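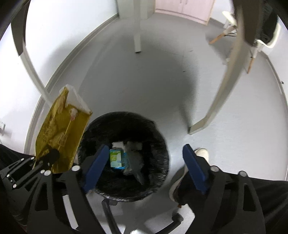
Drandley bin liners, heavy black, box of 906

Sold by Trustville Janitorial Supplies

A plain black liner for round and square bins in offices, washrooms, canteens and waiting areas. The film is thicker than our standard Stukon liner and is meant for bins that get mixed rubbish: wrappers, paper towels, cups and the odd sharp corner of packaging.

The liners come on perforated rolls with a star-sealed base. There is no side gusset, so the bag opens out to a full circle and sits against the wall of the bin.

Product details

Colour: black
Base: star seal
Top: flat, no drawstring
Suits: small and medium bins without a lid, pedal bins, swing-top bins
Storage: dry, out of direct sunlight
Not suitable for: hot ash, clinical waste, liquids

Fitting

Tear one liner from the roll and shake it open. Push the base down to the floor of the bin, then fold the top over the rim by a hand's width. If the fold is loose, twist the spare film into a knot at the back. For swing-top bins, fit the liner to the lower part before putting the top back on.

Please don't double up liners in bins with a retaining ring. The ring will not close properly over two layers.

Choosing between Drandley and Stukon

Stukon is the cheaper liner and is fine for dry paper. Customers who empty bins once a day in kitchens or staff rooms usually move to Drandley. Both fit the Greco round bin.

Delivery

Orders placed before 2 pm leave the same day. Orders of 8 boxes or more go by pallet, and we will ring to arrange a time. The price shown is held until the October price list.

Questions about sizes

Measure across the top of the bin and down the side, and send both figures to Anqi Yu in the sales office. For contract pricing, ask for Zhenhua Zeng. A sample strip of two liners can be posted free of charge to business addresses.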